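Teaching the machine to open a door

How the people at a storage equipment firm in Wistavthorpe became teachers of robots, and what they think of it

When I visited the Nartey building on a Friday morning, I expected noise. The packing hall downstairs has plenty of it. But on the first floor, where the new work is done, people speak softly and stand at tables for hours, opening and closing small doors with grippers in their hands.

Nartey prepares medicine and supply cabinets for care homes. Each week 580 cabinets pass through the hall, and every one must be opened, filled, checked and closed. For many years this was done only by hand. Two years ago the firm bought its first robot arms, and the staff were told that the arms would do the opening and filling. They did it badly. An arm would pull a door at the wrong angle, or stop in front of a handle it had not met before.

So the firm began a project called Elis. Packers who know cabinets well go upstairs for part of the week and perform the same tasks with hand-held grippers, and the recordings are used to train the arms.

Gert Naidoo packed cabinets for 11 years before he moved to Elis. "At first I was ashamed, a little," he told me. "I thought, I am a grown man and I open a toy door. Then I saw the arm open a door in my way, with the small pause that I make. It was a strange feeling. I went home and told my wife."

The tables upstairs are set with practice cabinets and small objects. Handles differ in size and shape, because a robot which has learned one handle knows very little about the next. A long bar can be taken almost anywhere along its length. A short handle asks for more care, and the wrist has to turn as the door comes round.

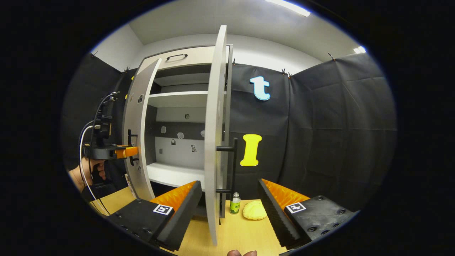

What the hands have to learn

The work is lighter than packing, but it is not easy. A gripper has no skin, and a person who uses it must give up most of the feeling in the fingers. New people squeeze too much. They also hurry, as they were always asked to hurry downstairs, and a hurried recording is often thrown away. In July the team kept 391 recordings out of 500, and Naidoo considers this a good month.

The wrists suffer too. After complaints in the first winter, nobody now works with the grippers for more than 4 hours in a day. The rest of the shift is spent in the hall or at a desk, looking through the recordings.

Who gains from it

I asked everybody I met the same question, if they were afraid of teaching their own replacement. The answers were not the same. One younger woman said that she had already signed up for an evening course in machine repair, in case. A man near retirement shrugged and said it would not be his problem.

The hall has not lost people until now, but when packers leave, the firm does not always look for new ones. The staff have noticed. They have asked for a written promise that hours spent on Elis will count for higher pay, and they are still waiting for the answer. A smaller site in Tarkum is supposed to start the same project, and the packers there have already telephoned Naidoo with their questions.

He answers them after his shift. Mostly they want to know about the wrists.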